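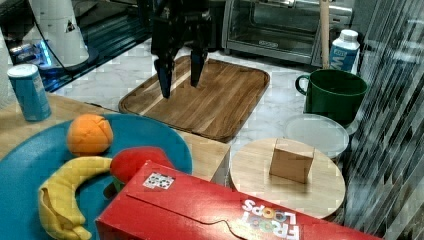

The counter, with the fingers just over the cutting board

January, a little after nine at night

My wrists hurt. Nice wrists, I'd like you back please! I spent the whole afternoon on the remote handles, teaching the arm to put things on the cutting board, and I can still feel the left trigger when I'm not holding anything.

So, the fruit day. Styliani wrote the list last night and it was all "orange to board, banana to board, pepper to board," over and over with the starting spots mixed up, and I thought oh good, an easy one. It was not an easy one. The orange is the nicest thing on the plate to grab, round and a bit forgiving, you come down over it and squeeze and up it goes. But then you have to let go of it on the board, and it wants to roll, and the raised rim only helps if you set it down gently enough that it stops there. I dropped it from too high so many times this morning. Styliani kept saying "lower, lower, lower" from the stool like she was guiding a truck into a loading dock.

The banana I have opinions about. If you take it in the middle it swings, and if you take it by the peeled end it looks ridiculous going through the air. I ended up turning the wrist before going down – I mean well before, while still up over the board – and after that it went pretty smoothly. I wrote that on the sticky note for Mohammed, who has my seat tomorrow. He'll ignore it and find his own way, and his will probably be better, the rat.

The pepper was hiding behind the Froot Loops box half the time. Styliani wants it like that. She says if every run has the pepper sitting out in the open then the arm learns that peppers sit out in the open, and then you put one box in the way and it's lost. Fair enough! But she isn't the one steering around a cereal box with a couple of fingers on a delay. I bumped it twice and had to throw both runs away.

We did 30 good ones before lunch and I was very pleased with myself, and then I got sloppy after the sandwich and it took me forever to get the next 8. I was rushing the approach. When I watch my own runs played back I can see it, there's a little jerk right before the fingers close, and Styliani says the arm will copy the jerk too, it doesn't know that part is just me being tired. That one stuck with me on the bus. All my bad habits going in there with the good ones. I hold my breath when I lower, I wonder if that shows up somehow.

The total for the kitchen set is 1,412 now, across everybody. Willico wanted to hear a number by the end of the month so I guess that's the number. I asked Styliani if it was a lot and she made a face and went to get coffee.

Best part of the day was late, around four. She had me stop using the handles altogether and do a few by hand, actually holding the arm by the wrist and walking it over from the plate to the board. So different! You feel where it's stiff and where it wants to go. I did the orange like that and set it down so softly I could have cried. Then back on the handles I was better for a good half hour, like my hands remembered. I want to ask if we can start mornings that way.

Tomorrow I'm off, going out to Podden to see Mom, and then it's mugs when I get back. The big green one, by the handle. I already don't like it. Need to wash my gray sweater and find the bus card before bed, and call the Poltville dentist, which I also wrote down yesterday and the day before.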